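Notebook, play food bench
January

Carrying on from the previous pages. Subject is still the sandwich set: layout of the table, choice of trays, state of the pieces, and the order in which things go back after a run. Written up in the afternoon from pencil notes, so the sequence may be slightly off.

1. Cloth

The green cloth stays. The bare top was tried first and the pieces skated whenever a tray was nudged. The grey felt from the Hafstein roll was better for grip but shed fibres, which stuck to the bread faces and had to be picked off with tape. The green has a tighter surface and has been through the wash without going out of shape. It also separates well from the cheese, the bread and the pink plate. It separates less well from the lettuce, which is a pale green of its own, but the frilled edge makes the lettuce easy to find anyway.

Creases: ironed flat on medium, from the reverse. A fold under a tray tips it enough to send an upright slice over. Check the left side especially, where the cloth tends to ride up.

2. Trays

Two clear rectangular trays, one each side of the plate. Internal length measured at 156 mm on both, so they can be swapped without altering the tape marks. The base has a ridged grid. This was the deciding point over the smooth-bottomed trays from the Plostine catalogue, in which a slice set on edge slid down to flat within a minute or so of being placed. On the ridges the lower edge of the slice catches and it stays up.

Disadvantages of the ridged type:
– crumbs of foam collect in the grid and need a stiff brush
– the clear plastic scratches and goes cloudy if stacked without paper between
– static. The cheese clings to the wall after the tray has been wiped with a dry cloth. Use a damp one.

Opaque trays considered and dropped. With clear walls a piece can be checked from the side without lifting anything out.

3. Plate

Round, pink, matt, shallow raised rim. It sits in the centre between the trays and starts every run empty. The rim is low enough that bread laid slightly off centre will ride up on it and tilt. This has been noted before and I do not propose to change the plate for it. The white plate was worse, being glossy, and the bread crept across it when the second layer was pressed down.

Position is by tape mark under the cloth, felt with a thumb. Crude, but repeatable.

4. Pieces

Current set is the Akex one, with two replacements out of the older Lendelska box.

Bread. Cream-white face, orange-brown crust. The slices are not all the same size and should not be treated as interchangeable. The larger goes in the right tray, standing near the right side. The arch of the crust comes up above the rim, so there is always something to take hold of.

Cheese. Thin yellow square. Goes in the right tray as well, towards the left side, on edge. It is the least stable piece of the set. If it leans more than a little it will go flat against the base and then has to be levered out with a fingernail. Resist the temptation to wedge it with a block. The block was tried and only moved the problem along.

Lettuce. Pale green, ruffled. Leans on the left wall of the left tray with the frill over the rim. It will not sit fully inside, and trimming it would spoil the edge. Leave it overhanging.

Bacon. Curved slice, reddish-brown and pink. Lower left corner of the left tray, partly over the front edge. The curve is moulded in and does not relax. Warm water made no difference.

5. Wear

Looked over every piece under the bench lamp. The running log stands at 1,868 placements since the set was opened. The supplier's sheet for the older box suggested replacement at 3,000, but that figure was for a different foam and I would not lean on it.

Findings:
– bread crust: paint rubbed at the corners of one slice, faces sound
– cheese: slight permanent bow, visible against a steel rule
– lettuce: one small split at the base of the frill, glued, held overnight under a weight
– bacon: no change
– plate: fine scuffs on the rim only

The bow in the cheese is worth watching. Turned round end for end it stands straighter, at least for now. A pencil dot has been put on the face that should point right.

6. Layout as used

Settled after 22 trial settings of the table, most of them differing only in where the cheese went. Putting both bread slices in one tray was tidy but crowded, and the second slice usually came down with the first. One slice per tray is the better arrangement. 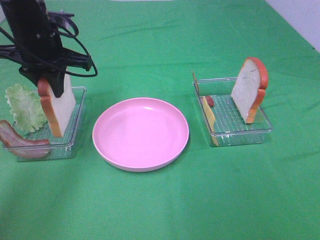
7. Reset order

Plate cleared first and wiped. Then left tray: bacon, lettuce, bread, in that order, as the lettuce is hard to seat once the bread is up. Then right tray: cheese, then the large slice. Give the right tray a light tap with one finger. If the cheese stays up, carry on. If it drops, turn it to the pencil dot and try again.

The earlier order, with bread first, is struck out on the card taped to the shelf. The card needs rewriting, it is mostly crossings-out.

8. Storage and outstanding

Bread flat in the shallow drawer, no more than two deep. Lettuce on its own. Trays stacked with paper between. Cloth rolled on the tube, never folded.

To do:
– second cloth in the same green, cut from the same length if there is any left
– stiff brush for the tray bases, the present one has splayed
– ask Akex whether cheese can be had singly
– touch up the crust paint, test on the old Lendelska slice first
– new card for the shelf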